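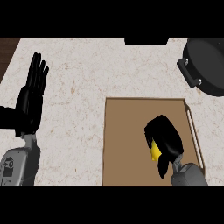 Diary / Politics and Media

27th April

Listened to the Rafferty Kasprzak interview again tonight, the whole 14 minutes, with a pencil this time. Everyone at work had already decided it was a knockout. Leena sent me the link with three exclamation points. I'm less sure.

The setup, for my own memory when I read this back in a year: Reijo Seppälä, who wants to keep his seat, signed a letter in support of Lindqvist before the sentencing. Lindqvist took money from the Fallow housing fund over 7 years and admitted it. The letter calls him "a man of steady character." Seppälä says he wrote it as a friend. Fine. But it went out on his office letterhead, and a friend doesn't have letterhead.

So Kasprzak had him in the studio and asked, straight off, whether he had read the case file before he signed. Long pause. Then Seppälä talked about loyalty, and about his father, and about how easy it is to kick a man who is down. Kasprzak asked again. Same answer with the furniture moved. I marked it down as two askings, and the clips going around make it sound like nine.

What bugs me is what came after, which isn't in any of the clips. Kasprzak let it go! He went off into the bus contract and whether Seppälä would run again, and they were laughing by the end. I wanted him to ask who drafted the letter. I wanted him to ask if Lindqvist's people had called. Teemu Salminen wrote in his column last week that 14 people signed and most of them were sent the same text, and if that's right then it's the whole story. He doesn't say how he knows it, though, and Teemu has been wrong before, and loudly.

I also don't trust how brave Kasprzak sounds. He had Lindqvist on as a guest every spring and called him "our neighbor on the air." I don't remember a hard question then. Maybe he feels burned. Maybe he read the mood. From my kitchen the two sound exactly the same.

Called Tuulikki Laitinen after supper to see what she made of it, as she used to rent one of the Fallow apartments. She hadn't listened and didn't plan to. She said the boiler in her building was out for 9 weeks one winter and she'd like somebody to ask about that on the radio. We talked about her knee for a while and then about whether the Jakow bakery has gone downhill. (It has. The rye is all air now.)

Seppälä's office put out a statement at six. "The senator respects the decision of the court and has nothing to add." He had plenty to add on the radio. It doesn't say he regrets the letter, or that he'd take it back – I read it twice looking for that. Leena thinks he'll be gone before summer. I told her I'd bet her lunch he won't, and she took the bet, so now I have a small stake in the man surviving, and I don't like that at all.

Must remember to cut Teemu's column out before the paper goes in the recycling. Dentist moved to the afternoon. Still no call back about the gutters.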